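# About Skeltthorpe

Skeltthorpe is a small English-language school above a tile shop on Akyol Street. We teach adults, mostly in the evening, mostly people who have already done a full day of something else. Our students come to us able to order a coffee and leave able to dispute the bill.

We opened with one classroom and a whiteboard bought from a driving school that was closing down. The whiteboard still has a faint roundabout on it. It has come in handy more often than the grammar posters, as giving directions is Unit 4 and everyone gets lost in Unit 4.

## What we teach

General English runs at five levels, from Beginner to the one we call Upper, which used to be called Advanced until the Advanced students complained that they weren't. There is also a writing class for people who need to send emails to their landlord, their kid's school or the tax office, and a pronunciation hour on the schwa, the laziest sound in the language and the hardest to do on purpose.

The exam prep class is small and rather grim. We recommend it only if you have an exam.

Classes are capped at a dozen. Term fees are on the noticeboard and on the enrolment form, and they are the same in both places, which took us longer to organise than we'd like to admit.

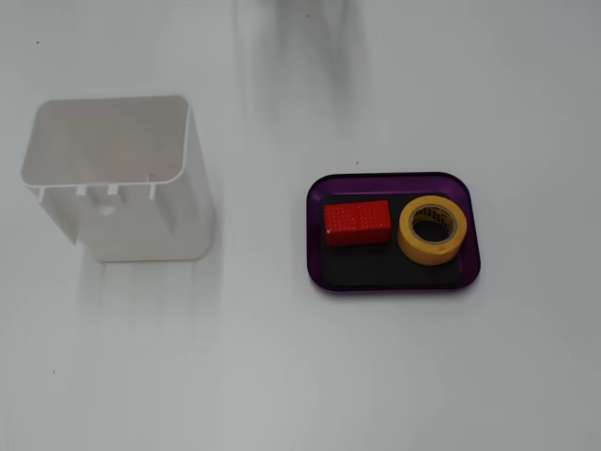
*White container on the left, purple tray on the right.*

## Our other branch

In our third year we took over Umen College in Branine, which had 200 students, a working lift and a much better kitchen. We kept all three. Between the 2 sites we now enrol 600 people a year, of whom 300 come back for another level. The rest move, get busy, or reach the point where they'd sooner practise on their neighbours — we count that as a win.

Branine has the library, the car park and the morning classes. Akyol Street has the character, meaning the stairs.

## How we go about it

You'll talk a lot. You'll be corrected, but not in the middle of a good story. Homework is set every week and we are realistic about it. Phones are welcome as dictionaries and tolerated as clocks.

Our teachers are all qualified and most have learned a second language themselves, badly enough to remember what it was like. They will not pretend that English spelling makes sense.

## Coming to see us

Level checks are free and take half an hour. Drop in after 4 pm at either branch, or ring first if you'd like the lift. New terms start in February, May, August and November, and you can join late if there's a chair.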